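Journal home Current issue Archive Search
Reading time: 4 min

3.2 Shared charging points

The household survey drew 1378 replies, and 148 of those homes kept a diary of what was plugged in and where. Most had one surface – a desk, a bench, a side table – where chargers had gathered over time.

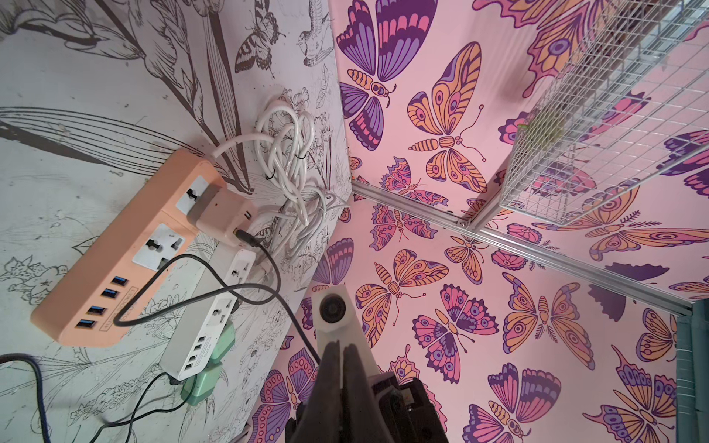 Adapters tended to stay in place after the device they served had gone. In December we asked diary homes to unplug everything they could not name, and 20 of them filled a small box.

Socket type mattered as well. People with mixed plugs relied on adapters, and a loose one was easily put down and forgotten.
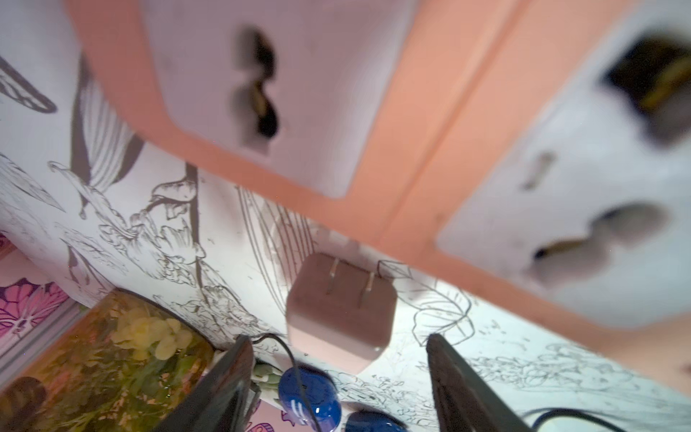

We sorted each point by how leads were stored: coiled and tied, hung, or left lying. Tied leads were untangled less often, but spare leads were also kept longer.
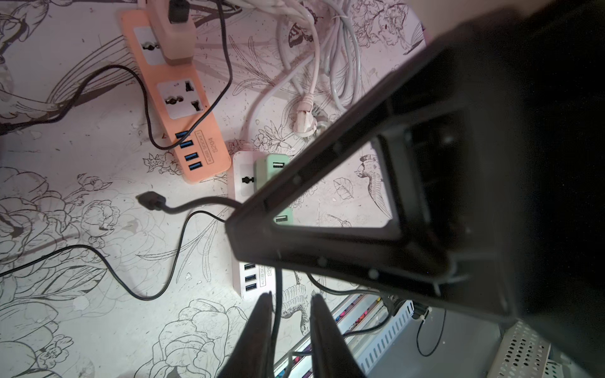 Ashton Nepia objected that storage is the wrong measure, and that colour does more than tying to help people find the right plug. We have kept both measures in the Vurum coding sheet.

Figure 2. Charging points and their surroundings.
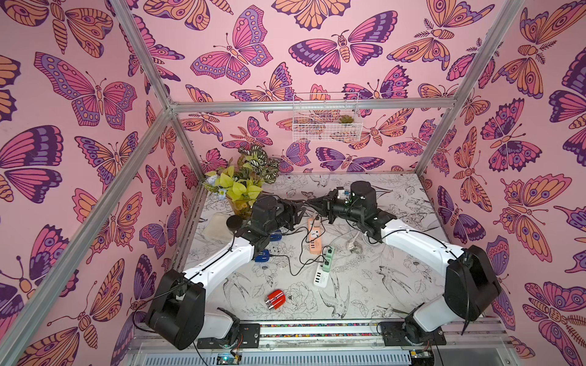

Surroundings were coded apart from the leads. Homes often placed a charging point beside something they liked to look at, and this affected how tidy it was kept. A leafy pot plant at the back corner of a white table, against pink butterfly wallpaper, was coded as "decorated". Jahangir Khan coded the plain surfaces.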